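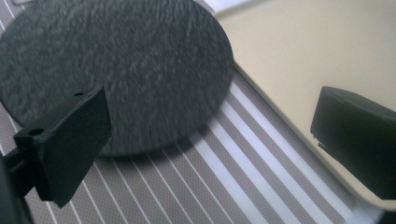 Last updated 4:40 p.m.

Harasym shoppers offered cash for fewer trash bags

Households in Harasym could get $9 a month off their utility bill if they put out one bag of trash a week or less, under a trial the town plans to start in May. Whether the numbers add up is another matter.

The plan comes from Istari, the firm that took over trash pickup last year. It says 603 homes have signed up, just past the 600 it said it needed. The company would not say how many of those homes already put out a single bag.

Town manager Huw Voyle called the response "very encouraging" and said the trial would pay for itself through lower dump fees. Asked for the figures behind that claim, his office sent a one-page summary with no costs in it.

Mared Gape, who runs a hardware store on Dollum Street, has heard this sort of thing before. "They told us the blue bins would save money, and then our bill went up," she said. "I signed up anyway - it's nine bucks."

The nearby town of Storunow dropped a similar program after 3 years. Svend Vigfúsdóttir, who sat on the town council there, said dumping behind stores went up and the savings were small. "We never could show it did much," Vigfúsdóttir said.

Istari said Harasym's trial is "a different model" but did not explain how. Drivers will count bags by eye, and there is no way yet to appeal a wrong count.

14 comments | 37 shares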